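Search this site
Enter keywords
Go

PRESS RELEASE

Drurkley team teaches two-armed robot to leave things alone

Researchers at the Drurkley robotics laboratory have published a method that helps a two-armed robot decide when to let go, a skill it had shown little sign of picking up by itself. The work, known as Jolov, was carried out with the engineering firm Trolia and tested over 342 trials on a tabletop fitted out with bagged odds and ends and a small pink basketball. 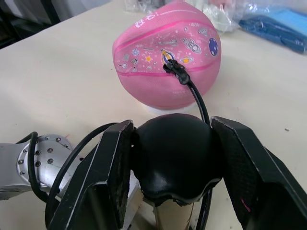 The pink ball on its stand, between the open fingers of the gripper.

Most training methods reward a robot for getting hold of an object. Jolov also marks it down for hanging on once the job is done. In the team's tests, that change took clean releases from 50 per cent to 81 per cent. The remaining failures are described in the paper as "persistent affection".

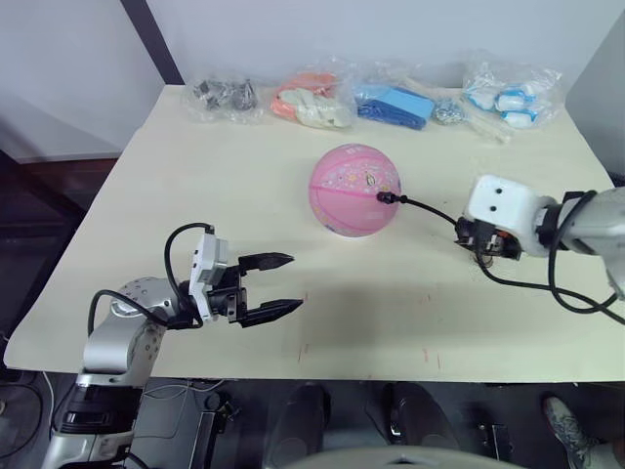

Each arm keeps its own estimate of whether the other has a firm hold, and the two compare notes before either one opens. When they disagree, both wait. Early versions waited a very long time, and a limit of three seconds was added in April, to general relief.

The ball was chosen for being round, cheap and unwilling to stay put.

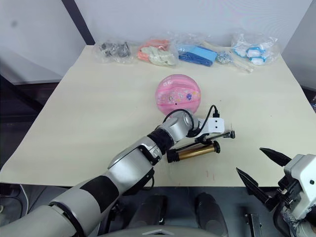
Smaller and narrower objects proved harder, and the team makes no claims yet for anything soft. A second study, using the Pacheco set of household tasks, is under way.

The paper and trial records are available on request from the Drurkley press office.

ENDS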